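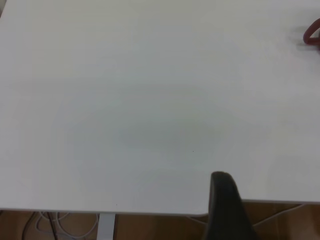 Cells and setup > Maintenance

Re: Wrist camera drifting after finger change
12/02/2025

Hi all,

Replying to this bit from yesterday:

> We've swapped the fingers on our Wivum arm and now every pick lands
> slightly off to one side. Ran the camera calibration twice, no better.
> Table hasn't moved as far as I know. Do you lot redo everything from
> scratch after a finger change, or is there a shortcut? Also how much
> finger do you leave in view? Ours fills half the picture now and the
> bench edge has vanished behind it.

I had much the same thing on the Jodia bench in the autumn and lost most of a day to it, so I hope I can save you a bit of bother!

First thing I'd say is leave the calibration alone for now. If you ran it twice and got the same answer both times, the camera is probably fine and it's the finger that's sitting wrong. Ours has a little locating step in the mount, and if there's any muck in there the finger goes on at a very slight tilt. You can't see it at the root but by the time you get to the tip it's miles out (well, it feels like miles). Take it off, wipe both faces, put it back, and do the screws up a bit at a time, going from one to the other. I used to nip one right up and then do the other, and that was exactly what pushed it over.

On how much finger to have in view - I like the rounded tip coming up from the bottom, a bit right of centre, just overlapping the front edge of the tabletop when the arm is at its check pose. The finger is always going to be blurry that close, so don't waste time trying to focus on it. Get the tabletop right and leave the finger soft. What I want is the front edge running clearly either side of it, so I can compare one check picture with the next. Ours dips a touch to the left and I've left it like that. As long as it's the same dip every time I'm happy.

Lighting next. We get a big soft grey patch across the middle of the white top, and it caught me out badly, as the part finder kept drawing its outline round the edge of it. I raised the threshold from 50 to 58 and it stopped. Yours will want a different number, so nudge it up slowly with one coloured part on the table. I use something red, well over to the top right, far away from the finger. If it finds the red thing and ignores the grey, you're there.

Look for specks too. There's one tiny dark dot near the middle of our top and a fainter mark down towards the front left. Give the table a wipe, and if a dot is still in the same place afterwards it's a mark in the surface, so mask it and move on. If it moves with the arm, clean the lens.

Then I'd do 15 slow picks before trusting any of it, and only go back to the full calibration if they're all off in the same direction.

One more, and I know how this sounds coming from me with that heap of white and dark cables on the floor by the table leg: check nothing is tugging. Run the arm out to the far corner by hand and watch the camera lead all the way. Tidying is on my list for March.

Does anyone still have the Quinlan note on finger mounts, by the way? It was message 644 in the old Losteteck archive and my link is dead.

Let us know how you get on,

Bench 2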